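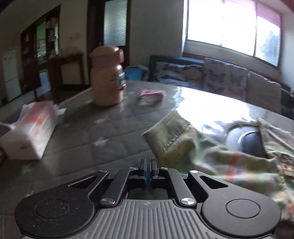 4. Clearing and cleaning the glass top

Lalley's leaflet says the top needs "only a quick wipe". We doubt it. On glass this reflective every smear shows, most of all near a window.

4.1 Take everything off first: tissue box, canisters, packets, cloths. Wiping round things leaves rings.

4.2 Lift cloths and clothing straight up. Don't drag them. Check the folds for anything hard wrapped inside before you pull.

4.3 Wipe with a damp cloth, then a dry one. Special glass sprays are sold for this; we saw no difference.

4.4 Look across the top from a low angle, away from the glare, and go over any streaks.

CAUTION: The leaflet gives a limit of 30 kg. It doesn't say whether that means in the middle or at the rim, so don't lean or sit on either.

Note: "Scratch-resistant" is the maker's word. Put felt under anything heavy.

Section checked by Ineke De Smet, 22 October 2021.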